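Equipment > Benchtop Arms > Work Surface Kits > Two-Arm Desk Kit

Reading time: 3 min

The Nisby Two-Arm Desk Kit covers the surface, the fixtures and the placement rules for small-object work with a pair of parallel-gripper arms. It is supplied to the Inance bench practice, revision 3, and the rules below apply to any cell where both arms share one tabletop.

Tall fixtures go at the back, against the wall. Soft surfaces such as felt lie flat in front, inside the reach of both arms.
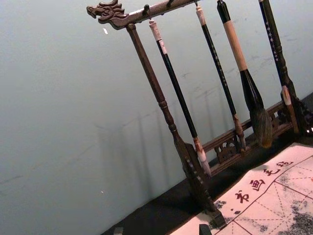
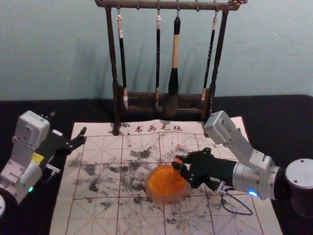
Dark tabletop, brush rack and gridded practice felt.

Text: Elba Salinas | Technical review: Octavio Cáceres | 03/07/2025

Placement rules

One arm holds, the other waits open. Both grippers may enter the shared zone only when the task sheet calls for a handover.

Hanging items are treated as movable. Leave 29 mm between any hanging item and the planned path of a finger – more if the item can swing.

Cables leaving a gripper are checked at full reach before each shift. A loop that touches the work surface is logged and its travel limits reset.

Marked or stained felt may stay in service. Replace it when the grid can no longer be read by the wrist camera, or at 3000 cycles.

Status lights must be visible from the operator's side.

Ordering

Kit with felt: MK-4000. Felt only: MK-29. Both ship from the Mokdale warehouse. Racks and brushes are not included.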